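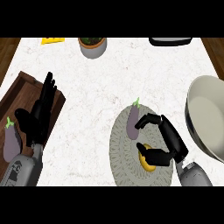 Marlies Ortner thinks a robot should practise on a computer first, because vegetables cost money and a computer aubergine never goes squashy. Meinrad Pfister would let it loose in a real kitchen from the first day. The makers of Plekance agree with Marlies.

What is Plekance?

Plekance is a computer program for schools and clubs. It has a pretend kitchen in it and a pretend robot with two arms and two black hands. You give the robot a job, such as moving the fruit and vegetables, and watch how it gets on. The company that sells it is called Kravets. The version we tried came out in June 2019.

A pretend world like this is called a simulation. You have probably used one already. A driving game is a simulation of a car and a road.

Why is picking up a banana hard?

Try it yourself. Put a banana on the table and pick it up slowly. Your fingers start to bend before they touch the skin. When they do touch it, you can feel how hard you are squeezing. You did not have to think about any of this.

A robot has to be told, or has to learn. It needs to know where the banana is, which way round it is lying and where its own fingers are. A banana is curved, so it does not sit in the hand like a ball. An aubergine is smooth and fat at one end, and it can roll. In the pretend kitchen there is one aubergine on the chopping board and another on a round grey mat, with the banana on the mat as well. The robot has to know which one you mean.

The hand can also get in the way. When it is over the banana, it covers part of it up, and a robot that finds things by looking has less to look at.

How does the robot learn?

In Plekance you can teach it in two ways.

The first way is to show it. You move the hands with a controller and the program remembers what you did. Then the robot tries to copy you. Five goes is enough for an easy job.

The second way is to let it try by itself. It gets a point when it does the right thing and no point when it does not. This takes much longer. We set it one job and left it running, and it made 1,626 tries. In the first 612 it did not score at all. After that it began to score now and then, and later on more often.

What is good about it?

The arms move smoothly and the kitchen is clear to look at. You can press pause and go back to see where a finger went wrong. If the robot drops something, you press one key and everything goes back to its place.

What is not so good?

The showing part is fiddly. Moving two hands at once with one controller took us most of an afternoon to learn. The instructions are written for grown-ups and use some long words, so younger readers will need help with the first six pages. The program is also slow on an old computer.

Remember too that a pretend banana is not quite the same as a real one. Real bananas have soft patches. A robot that has only practised in a simulation can still make mistakes when it meets real fruit.

Words to know

Simulation: a pretend version of something, made on a computer.
Forearm: the part of the arm between the elbow and the wrist. Robots can have them too.
Controller: the thing you hold to make the robot move.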